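Pakex Teardown Set, README

Hi, and thanks for downloading! I started this set because I kept getting asked whether robots can do real shop chores yet, and I wanted something better to point at than a highlight reel. My chore of choice is taking apart old desktop PCs. It's fiddly, the screws are never where you want them, and every case hides its cables in a different place.

What's in it: 218 runs, 124 of them by the arm working from its own policy and the rest driven by a person. Each run gets its own folder with the video, the joint log and a plain text note from me (some notes are grumpy, sorry). Runs are capped at 30 minutes. If the clock ran out, the run counts as unfinished, even if the arm was one clip away from done.
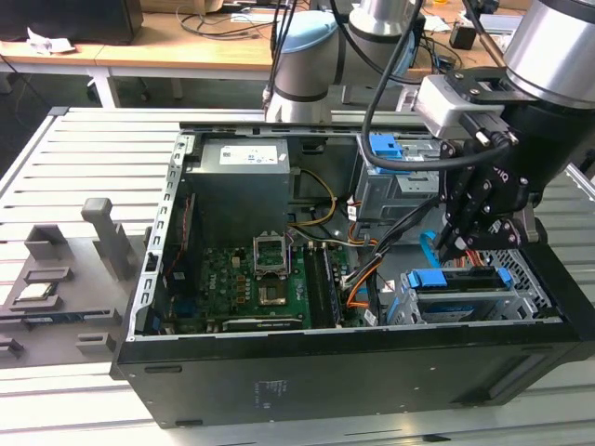 The arm at a tower PC laid on its side, gripper down near the lower drive bay. A fixture tray with a CPU in it sits to the left.

So, can it do the chore? Kind of! Memory sticks are my favorite part to watch, and drives on plastic carriers come out fine when the handle is easy to reach. Cables are still a mess. The arm will happily grab a bundle when it only wanted one connector, and power leads that loop over the board throw it off more than anything else in the set. I'd let it strip parts at the Travgate shop with me standing next to it. I wouldn't go to lunch.

Labels are in labels.csv, one row per attempt at a part. "Dropped" means the part left the fingers early, wherever it landed. The Vavitbridge runs use an older label list, so run convert_labels first or your numbers won't line up.

Known problems: run 200 has no joint log, and I've left it in for the video. A few September runs have the clock off by an hour.

Use it for whatever you like, just mention the Wieczorek bench if you publish. Bug reports are very welcome, I check them on Monday.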